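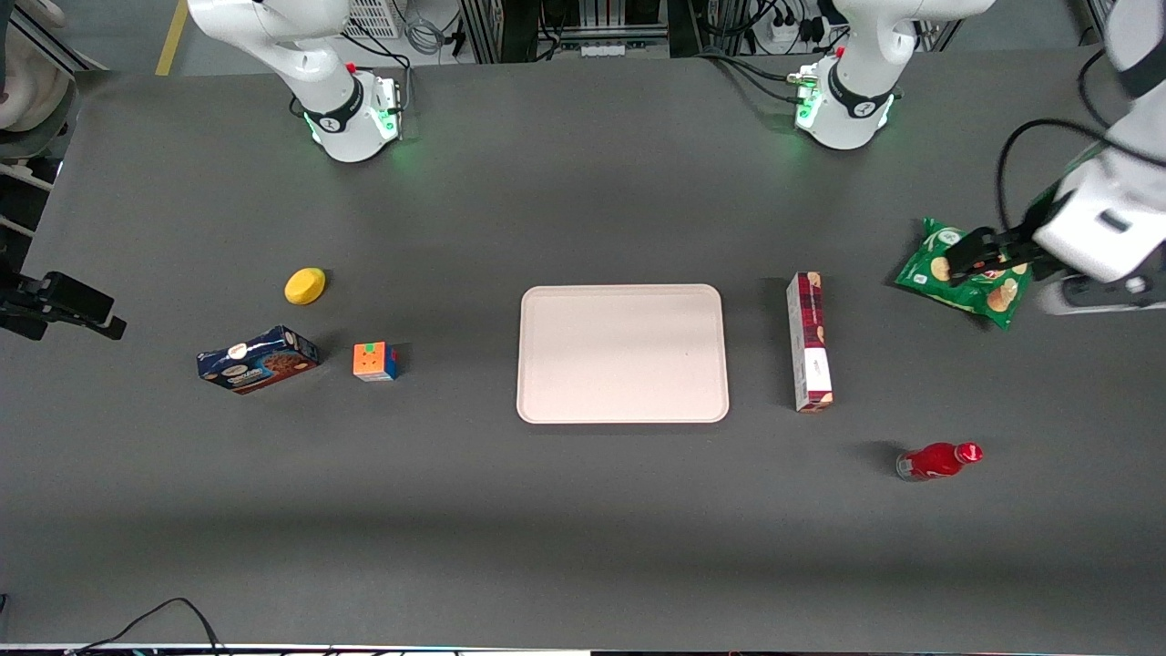

How full should the tray be before you carry it? Load it to the height of the rim and stop there, with the heaviest thing in the middle.

Loading the Lokell tray

1. Put the tray on a flat table, rim upwards.
2. Lay boxes in first, on their widest side. Cookie boxes sit flat well enough.
3. Lay bottles down beside a box, caps tight. The rim is low — don't trust it to stop a bottle rolling.
4. Put crisps on top, last. The carton claims 75 uses for this tray; carrying crisps under a bottle isn't a good one.
5. Lift with both hands.

Note: the Skinwood liner (part 807) is sold as non-slip. Try it with something you don't mind dropping.

Caution: don't stack 2 loaded trays, whatever the leaflet says.

Home | Trays | Liners | Spares
Shares 75 | Comments 2
© Lokell. Contact: Lokell Help Desk, quote 2629 | Back to top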